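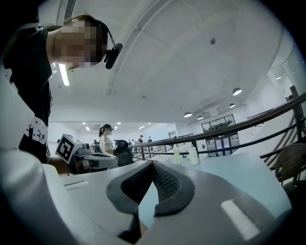

Courses > Agricultural Trade > Term 2 > Handout 6

Reading time: 5 minutes

Handout 6: Export bans and the price of staple foods

Akosua Ackah

Read this before the seminar. It covers the same ground as the lecture but leaves out the diagrams, which you should copy from the board or work out again for yourselves. The term "export restriction" is used throughout for any measure that cuts the amount of a crop leaving a country: an outright ban, a quota, a licence that is slow to come, a tax on shipments or a minimum export price.

1. Why governments do it

A government that grows enough maize, wheat or rice to sell some abroad has two groups to think about. Farmers and traders want the best price they can get, and that may be the world price. Households want cheap food. When the world price rises sharply, traders send more grain to the port and the price at home follows it up. A ban breaks that link, at least for a time. Grain that would have left stays in local stores and the home price falls.

The measure is quick. It needs no budget and can often be brought in by an order from a ministry. A food subsidy has to be paid for, and a cash payment to poor households needs a list of who they are. This goes a long way to explain why bans are used even by governments that say they dislike them.

2. The small country case

We start with a country too small to affect the world price. Call it Sultdale. It grows maize and exports part of the crop through the port at Gonton. Suppose the world price, less transport, is 40 a sack, and that without any trade the home price would be 30.

With free trade, farmers receive 40 and households pay 40. With a complete ban, both face 30. Consumers gain 10 on every sack they were already buying, and they buy a little more. Farmers lose 10 on every sack they still grow, and they grow a little less. Farmers produced more than consumers were buying, so their loss is the larger of the two. The difference is the net loss to the country.

Note that an export tax of 10 a sack would bring the home price to the same level. At that rate exports stop, so no revenue is raised either. A lower tax gives a smaller fall in the home price, but some grain still leaves and the treasury collects something on it. Work through a tax of five for yourselves and mark the revenue rectangle.

3. The large country case

Now let the exporter be big enough to matter. When it withdraws grain, the world price goes up. Importing countries pay more. Other exporters see their own home prices pulled up and come under pressure to restrict as well. If they do, the world price rises again.

This is sometimes called the multiplier effect of trade policy. Each government is trying to shield its own consumers, and each one's action makes the problem worse for the rest. The usual comparison is with a crowd at a football ground. One person who stands up sees better. When everybody stands, the view is no better than before and everyone is less comfortable.

The effect is stronger in thin markets, meaning those where only a small share of the crop is traded across borders. Rice is the standard case.

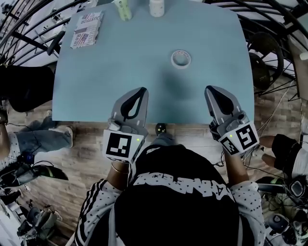
4. Who gains and who loses at home

The small country diagram treats "farmers" as one group and "consumers" as another. Real households do not divide so neatly. Many smallholders sell maize at harvest, when they need cash, and buy it back later in the year at a higher price. They are net buyers. A ban announced in December, long after they have sold, may do them no harm in that season and may even help them.

Larger growers and traders who have kept grain in store lose at once. They may also change what they do next year. A trader who has been caught by one ban will offer farmers less at harvest to cover the risk of another. Growers may switch land to a crop the government does not interfere with - cotton or sunflower, say - and the country then has less maize than it started with.

Millers are the group most often forgotten. They buy grain and sell flour, so a ban lowers their costs. Whether flour gets cheaper depends on how much competition there is between mills. In a town with one mill, most of the fall may stay with the miller.

5. Leakage

A ban on paper is not a ban at the border. If the price is 30 on one side and 40 on the other, there is money to be made in moving sacks across. In our example the Dai river crossing is unguarded for most of its length and the road to Tulier market is open all year. Some maize will go that way.

Leakage weakens the effect on the home price. It also moves the trade from registered firms, which pay tax and keep records, to people who do neither. Official export figures for a ban period should be read with this in mind. A recorded figure of zero tells you very little.

6. For the seminar

Bring a worked diagram for the small country with an export tax of five a sack, labelled in full. Be ready to say what would change if Sultdale held a public grain reserve and could release stocks instead of closing the port. Those in the second group should also prepare the importer's side: what can a country that buys most of its wheat do to protect itself, and what does each option cost?

The short essay (20 per cent of the module mark) will be on sections 3 and 4. Diagrams may be drawn by hand.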